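HOS 114 Household Organization and Care
Litotstead College, Department of Home and Community Studies
Handout 6: Sorting a Mixed Surface
Prepared by Myfanwy Mathias. Revised November 2025.

Reading before the session: Course reader, pages 59 to 65. Students who missed Handout 5 (Linens and Soft Goods) should collect a copy from Anum Khattak at the department office.

1. Purpose of the session

A mixed surface is any table, counter or shelf top on which things from several parts of a household have come to rest together. It is the most common condition in which students will find a client's living area, and it is the condition assessed in the practical examination in June. The session covers the order of work, the use of trays and baskets, and the treatment of items that have no obvious home.

2. Terms

Home: the fixed place to which an item returns after use.
Holding container: a tray, basket or box that keeps items together while work is going on. It is emptied before the work is finished.
Resident container: a basket or box that stays on or near the surface and has a settled content.
Stray: an item whose home is in another room.

The distinction between holding and resident containers causes more difficulty than any other point in this unit. The same basket may serve as either, and the student must decide which before placing anything in it. In written work, state the decision in the first line of the plan.

3. Order of work

3.1 Look over the whole surface without touching it. Allow one full minute.

3.2 Group the items mentally by home. For a typical practice table the groups will be tableware (bowls, cups), paper goods (tissues), electronics (game controllers, handheld devices) and toys (soft animals, molded plastic pieces). Groups are formed by where an item goes, and material is a secondary matter. A plastic cup belongs with the tableware even when it stands beside a plastic toy.

3.3 Clear one group at a time. Begin with open vessels. Bowls and cups are checked for contents, then carried with both hands or on a tray.

3.4 Electronics are handled next. Keep them away from any vessel that may hold liquid, and do not stack them. Labels and barcode stickers on a client's device are left in place.

3.5 Toys and soft goods come last. They tolerate waiting, and a stuffed animal may remain in its basket throughout if that basket has been declared resident.

3.6 Wipe the surface. Return resident containers.

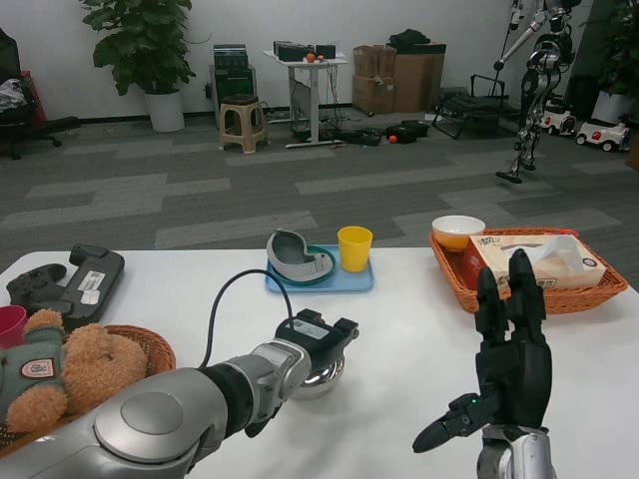 4. Trays and baskets compared

A rigid tray with a smooth base is suited to cups and small molded items. It can be lifted level, and a spill is contained and easily seen. Its low sides are a weakness: tall, light pieces tip when the tray is turned, and for this reason no more than one layer is placed on a tray.

A woven basket gives better support at the sides and is kinder to soft things. It is less satisfactory under ceramics. The base of a wicker basket is seldom quite flat, and a bowl set in one corner may lean. Where a bowl must travel in a basket, place it first and settle a box or folded cloth against it. A tissue box serves well, provided that it stands upright with the opening clear.

Round baskets waste space on a rectangular table but are easily recognized by children, who tend to return toys to them without prompting. Ylva Lundgren's reading on family rooms (course reader, page 69) is useful on this point.

5. Common errors

Filling a basket to clear the table quickly, and leaving it full. The surface looks tidy and the work has only been moved.

Treating all small black objects as one group. Controllers, remotes and scanners often have different homes - ask the client.

Setting a vessel down at the edge of the table while reaching for something else.

6. Assignment

Choose one mixed surface in your own home or residence. Submit a plan of one page giving the groups, the order of clearing and the status of each container. Plans are marked out of 100 and are returned by Sidra Abbasi in the following session. Questions on marking should be addressed to Bushra Bajwa in writing.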